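Learning to wash dishes by hand again

2020-07-22

When my dishwasher stopped in the spring, I was sure that I would buy a new one in the same week. I even went to the shop and stood before the machines for a long time. Then the man told me the price with delivery and installation, and I said I would think about it. I am still thinking.

So for these months I wash everything by hand, as my grandmother did in her kitchen in the village. She had strong opinions about dishes. Glasses first, then cups, then plates, then spoons and forks, and the pots at the very end, when the water is already ugly. As a child I found this order very boring. Now I follow it without thinking, and when my husband puts a frying pan in before the glasses I make the same sound that she made.

What I forgot about water

The first surprise was how much water I was using. I let it run the whole time, like in an advertisement. Our water meter is in the hallway closet, and in the first month I wrote down the number on it every Sunday evening. It said 1,482 on the day I started, and I will not tell you what it said later. My friend Zoia Koval, who grew up with a well in the yard, looked at my method and closed the tap with her own hand. She uses two bowls, one with soap and one with clean water, and she changes the clean one when she can no longer see the bottom.

I tried her way and at first I did not like it. It felt slow, and I had no place for the second bowl. After some days my hands learned it. Now I heat a little water in the kettle, mix it with cold, and do the whole dinner with that. The tap I open only for the last rinse of the glasses.

The soap question

I tried three soaps. The first was Flurby, which smells of green apple so strongly that my tea also smelled of green apple. The second was a powder that Friederike Ackermann gave me from her own cupboard, and it is excellent for pots, but my skin became red from it. The third is a plain yellow bar from Zariņš, the small soap maker at our market. You rub the brush on the bar and it is enough for several plates. It looks old-fashioned in its dish and I like this.

With brushes I am less sure. A wooden one is nice to hold, but it must dry with the bristles down, or the wood becomes black. I was careless with my first one and had to throw it out. Sponges I have given up completely - I was always smelling them to decide if they were still good, and this is not a thing I want to do in the morning.

A place to stand

Washing by hand made me notice the room itself. When you only load a machine, you are at the sink for a minute and you go away. Now I stand there maybe half an hour in the evening, and I care what is in front of me. My own sink looks at a wall with tiles. I have started to dream of a wide counter, a tall faucet, and chairs on the other side so that somebody can sit and talk to me while I work.
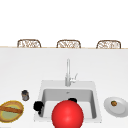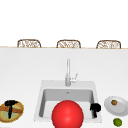 Drying, or not drying

My grandmother dried every piece with a linen towel and put it away the same evening. Zoia says that air is free. In our home we have come to a peace agreement: glasses and knives are dried with a towel, and all the rest stays in the rack until morning.

For the towels I can say only one thing, do not use fabric softener. The towel then pushes the water from one side of the glass to the other and takes nothing. I boiled mine in a big pot to get the softener out, and they became good again. The blue striped ones from Surka are the best I have, and they were also the cheapest.

Will I buy the machine?

My husband asks this when we have guests and there are plates on every surface, and on such evenings I have no good answer. In November his parents will come for two weeks, and his mother cooks with every pot that she can find. Perhaps then I will go back to the shop.

But on a usual evening it is just the two of us, with the radio and the window open. He dries the glasses and tells me about his day. Before, we put the plates in the machine and each went to a different room. I would like to keep this half hour, also if a new machine comes.

If you have a good way to clean the bottom of an old enamel pot, please write to me in the comments. I have tried baking soda, and I have tried vinegar, and the brown ring is still there.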